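Nodascombe Handling Lab
Gallery: Good practice at the shared table

Posted Tuesday, November 29, 2022

Working rules for tasks in which a person and a robot hand handle the same object at the same table are kept in the Flalon bench guide, which was last revised in June. The guide runs to 63 numbered rules, and most of them deal with software limits and record keeping. This page covers the four sections that apply during a session, while someone is seated within reach of the hand. Section numbers follow the guide.

Scope. The rules apply to tabletop work with light, open containers and soft goods. They do not cover mobile bases, tool changers or any task with a blade or a heated part. Those are handled under the Akanda procedures, and the two sets should not be mixed in one session.

Section 2: Seating and reach

The person sits across the table from the hand, on a chair that moves back freely. Both feet stay on the floor. The stop control is placed where the seated person can reach it without crossing the path of the arm, and its position is checked again after every break.

A second person may work on the floor nearby if the operator knows they are there. Anyone who intends to stand up inside the marked area says so first. The operator holds motion until they are clear.

Section 4: Shared contact

Only one side moves the object at a time. If the person is steadying a carton, the hand may approach and make contact, but it does not lift until the person has let go or given the spoken release. The release word is agreed before the session and written on the run sheet.

Grip the rim or wall farthest from the robot's fingers. Do not reach between the thumb and the fingers, even when the hand is idle. An idle hand is still a powered hand unless the controller has been switched off.

Speed during shared contact is limited to 70 millimeters per second at the fingertip. The limit is set in the controller before anyone sits down – the operator does not adjust it by eye.

Section 5: Cables and table surface

Power and signal cables may cross the table, but not through the area where the object is being moved. Leave enough slack at the wrist for a full turn. Loops that hang below the table edge are kept clear of feet and chair legs.

Laptops used for monitoring are allowed on the table. Drinks are allowed only with a lid. Surfaces with sharp or splintered edges are taped or replaced at the next service.

Section 7: Stopping and logging

Any unplanned contact with a person ends the run, including contact too light to feel. The run is logged as stopped, with the time, the task name and the last command sent. It is not resumed under the same run number.

Of the last 97 runs logged under the Lindari task set, 4 were stopped under this section. Each was reviewed before the task was scheduled again. The run sheets are kept with the bench guide and can be read on request.

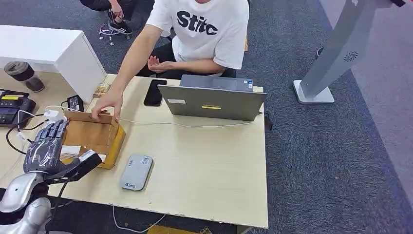
Changes to any of these sections are proposed in writing and tested with the arm unpowered first. The current revision stays in force until the new one has been signed and a printed copy placed at the bench.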